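How to write a chapter summary of a children's novel

By Noemi Brannigan
31 Jul 2024

A chapter summary is a short account of what happens in one chapter, written so that someone who has not read it can follow the story. Teachers set them, book groups use them, and they are handy if you read a long novel over several weeks.

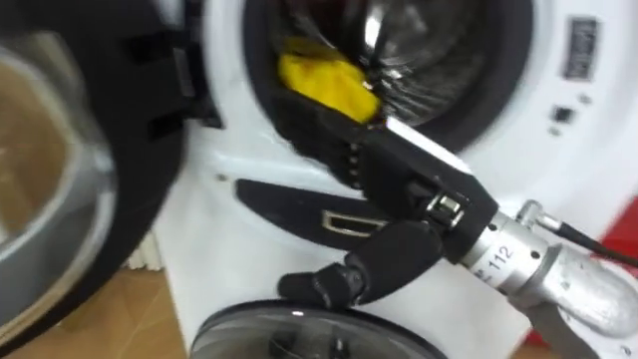

The method below works for most stories with a clear plot, and especially for the kind where a group of characters travels from one place to another. I have used Clandlow, an animal adventure by Lorraine Tindall, for the samples.

What you need

The book, a pencil and some sticky notes. If the book is borrowed, use the notes and leave the pencil alone.

Step 1. Read the chapter straight through

Do not stop to write anything. If you make notes on a first reading you will put down far too much, as every detail looks important until you know how the chapter ends.

Step 2. Read it again and mark the turns

A turn is any point where the situation changes: somebody arrives, a plan fails, the weather closes in, a secret comes out. Put a sticky note at each one. In chapter four of Clandlow the hares reach the river, find the bridge gone, quarrel over what to do and are led across the weir by an old otter called Jadeck. The long talk about the hares' grandmother is enjoyable, but nothing changes during it, so it gets no note.

Step 3. Write one sentence for each turn

Use the present tense and keep the events in order. For example:

The hares reach the river at dusk and find that the bridge has been washed away. Bramble wants to turn back, but Sorrel refuses. Jadeck, an otter who lives under the bank, offers to show them the way over the weir.

Say who a character is the first time you mention them. After that the name will do.

Step 4. Join the sentences up

Read them aloud. Where two sound jerky together, link them with a word such as "but", "while" or "when". Check that every "he" or "she" points to one animal only. This goes wrong a lot in books with a large cast.

Step 5. Cut it to length

School summaries are often set at 500 words, though 400 is plenty for a short chapter. Take out speech first, then description, then any character who does nothing. Kulap Sombatkul, who teaches the year below mine, asks her class to underline the verbs and drop any sentence that only has "is" or "was" in it. It is a bit strict but it does shorten things.

Where to stop

End where the chapter ends. If it finishes on a cliffhanger, leave it there, even if you have read on. Opinions go in a review, so keep "I liked" and "the best part" for another page.

Put the book title and chapter number at the top of each summary and keep them together in one folder or exercise book. You will need them in order when you come to write about the whole story.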